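3. Preparación de la mesa y colocación de las piezas

3.1. Despeje la superficie y pase un paño seco.

3.2. Coloque primero la vajilla y después los alimentos de juego del surtido Notex.

3.3. Apoye la pieza roja alargada con la etiqueta hacia arriba.

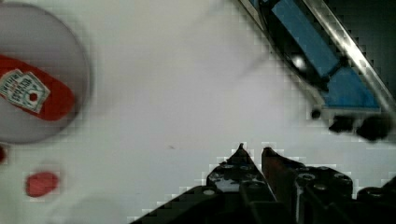
Pág. 10

NOTA: las etiquetas van adheridas – no las despegue para limpiar la pieza.

3.4. Sitúe el plato rosado en la parte alta de la mesa y deje libre el espacio contiguo para las piezas pequeñas.

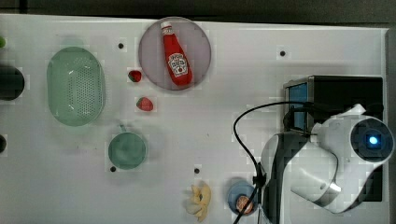
Los recipientes calados admiten piezas secas únicamente. Lávelos aparte y escúrralos antes de llevarlos a la mesa. El escurridor ovalado verde pálido se coloca a la izquierda, en vertical, con las fresas entre este y el plato. No apile tazas en su interior.

PRECAUCIÓN: las piezas pequeñas no son aptas para menores de 5 años sin vigilancia.

3.5. Revise la disposición antes de empezar la actividad.

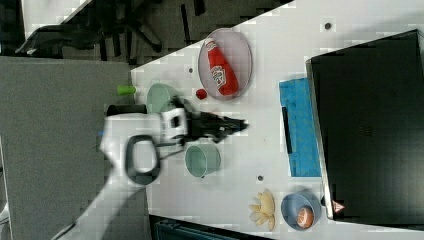 La posición de las tazas no afecta al recuento final. Pueden quedar de pie o tumbadas, como la de color verde azulado claro, siempre que no rueden. El cuenco azul claro se reserva para las piezas redondeadas. Doble los paños y déjelos en el lado derecho.

3.6. Al terminar, guarde las piezas en la caja Fakora, con la vajilla al fondo.

Comentarios (2)

Piret Grigaitė
¿El escurridor se puede meter en el lavavajillas? En el apartado 3 no lo pone.

Reinaldo Evangelista
Yo lo lavo a mano, casi 10 minutos con todo el juego. Falta indicar dónde van los cubiertos.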